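Progress report, teleoperated demonstrations
To: Jyoti Chaturvedi
From: Liviu Cârstea
October 19, 2022

We have 219 recorded demonstrations of the desk-tidying task, of which 141 are good enough to train on. The other 78 are mostly mine. Aisyah Rahman drives the arm far better than I do and has asked, politely, that I stick to writing the reports.

The main change this period was the table. Operators kept starting objects in the same comfortable spot, and the policy learned that comfortable spot beautifully and very little else. Narendra Negi laid out a rough grid in blue painter's tape, and each operator now gets a start cell from a list before taking the controls. The grid cost us one roll of tape, which I have not itemized.

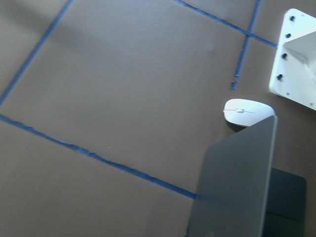
Wrist camera view, computer mouse task, taped start grid.

The mouse remains the hardest object on the list. It is low and smooth, and from the wrist view the near finger hides part of it just when the operator would most like to see it. Diệp Mạch has been trying a slower approach with the wrist tilted back. Her last 14 attempts produced 13 usable recordings – I would like to claim this as management.

Two problems are still open. The Gurkex hand controller drifts after long sessions, so we re-zero it at every break. The tape edges are also fraying, and Narendra wants to know whether the policy is learning the tape. So do I. We will pull up the grid for a test batch before December and find out.

Spending is on plan. The spare controller has not arrived.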